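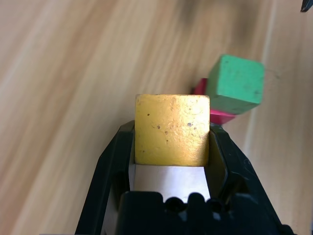 A yellow block with small chips in its paint.

Let worn things stay worn

I love a scuff. I love the pale patch on a banister where hands land, and the dip in the middle of an old stone step, and the library book that falls open at the good chapter! So I was sorry to read that the public library in Clornosden plans to replace 47 of its reading chairs this fall, mostly for looking tired.

Tired is such an odd word for a chair that still holds you up. I've spent whole winters in those chairs, and the arms have gone smooth in a way no factory can copy (believe me, I've shopped). The new ones come from Urnance, they cost $300 each, and I'm sure they're perfectly nice. They'll look tired too in a few years, and then what?

Paint chips, and it should be allowed to. A chip tells you something got picked up and used.

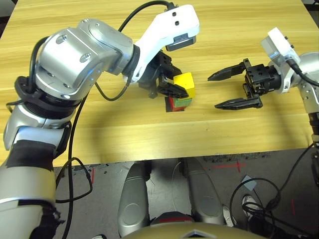

My own kitchen table came from a closing sale at Poirier, the old hardware store on the river road, and it has a burn ring, a row of fork dents and one long scratch I put there myself while fixing a lamp. I could sand it all off in a weekend. Every September I think about it, and every September I make soup and leave the sandpaper in the drawer.

Of course some things need fixing! A loose leg is a loose leg, and a torn seat should be sewn up. Fix those, please, and fix them well. A good upholsterer could get through the worst two chairs in an afternoon, and the rest could go on getting better. The library is taking comments at the front desk until Friday, and I've already filled out my card.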